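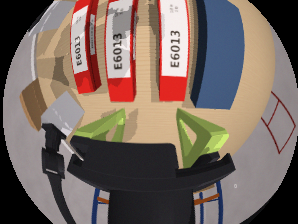 Novness Members' Forum
Storage and Distribution Section
Topic: Proposed change to carton labelling at the Bistomel depot

Section_Office
Posted 19 September 2021
Members are invited to comment on the proposal to replace the present item codes on cartons held at the Bistomel depot. Under the present arrangement each product line carries one letter followed by four figures. The proposal would extend this to two letters and six figures, so that the supplier and the storage bay can be read from the carton itself. The change would apply to new stock first. Existing stock would be relabelled as it is moved. Comments will be put before the Section in full.

Bay_Seven_Clerk
The Section Office is thanked for circulating the proposal. I wish to record an objection to the inclusion of the storage bay in the code. Stock is moved between bays whenever a large delivery is received, and a carton whose label names the wrong bay is worse than a carton whose label names no bay at all. The bay should remain in the register, where it can be corrected in a moment.

datard_liaison
Speaking for the Datard office, we support the proposal in its present form. The short codes were adopted when the depot held 200 lines. It now holds 2000, and two suppliers have been found to use the same code for different goods. Our office received a pallet of hinges in June which had been booked in as door closers. The return of those goods took 7 weeks and involved a good deal of correspondence.

Bay_Seven_Clerk
I do not dispute the difficulty with the hinges. That error would have been prevented by the supplier letters alone. It has no bearing on the bay figures.

northern_stores
May I raise the matter of how labels are placed? Whatever code is chosen, members will be aware that suppliers differ in whether the code runs up the carton or across it. When tall cartons are stood side by side on a high shelf, a code printed up the face has to be read with the head on one side. Our staff have complained of this for a long time. We would ask that the new labels be printed across the carton in every case, and on two faces.

Print_Room
With regard to the previous message, a code of eight characters will not fit across our narrowest cartons at the present size of lettering. The Print Room could reduce the lettering, but it would then be hard to read from the floor. Printing along the height of the carton was adopted for exactly this purpose. Labels on two faces are possible but would double the use of label stock, for which no provision has been made in this year's budget.

northern_stores
The reply is noted. Could the supplier letters be set on one line and the figures beneath them? That would allow reasonable lettering on all but the very smallest cartons.

Print_Room
It could be done. The hand scanners would need to be tested, as they were set up to read a single line. I am unable to say at present how they would behave.

datard_liaison
The scanners read the bars and take no notice of the lettering. I would ask that this point not be allowed to delay the matter.

Print_Room
With respect, the older scanners in use at Bugti read the lettering. There is no bar code on goods received through that site.

Bugti_Receiving
I can confirm the statement made by the Print Room. We have asked for newer scanners on two occasions. Until they are supplied, a label of two lines would have to be keyed in by hand. On an ordinary delivery of 345 cartons this would take up most of the morning. We have no objection to longer codes as such, and we agree with the clerk of Bay Seven concerning the bay figures.

datard_liaison
In view of what has been said, this office would be content for the bay figures to be left out, provided that the supplier letters are brought in without further delay. We remain of the view that the single letter should be given up altogether.

Bay_Seven_Clerk
On that footing I withdraw my objection.

Section_Office
The Section Office is grateful for these contributions. The proposal will be amended to two supplier letters followed by four figures, with no reference to the storage bay. The direction of printing will be left as it is for the time being. Print Room and Bugti Receiving are asked to carry out a trial of the two-line label and to send their findings to this office in writing.

northern_stores
We should like it noted that we do not agree with leaving the direction of printing as it is, and we shall be submitting a separate paper on the subject.

Section_Office
So noted. Papers should be sent to the Section Office in the usual form.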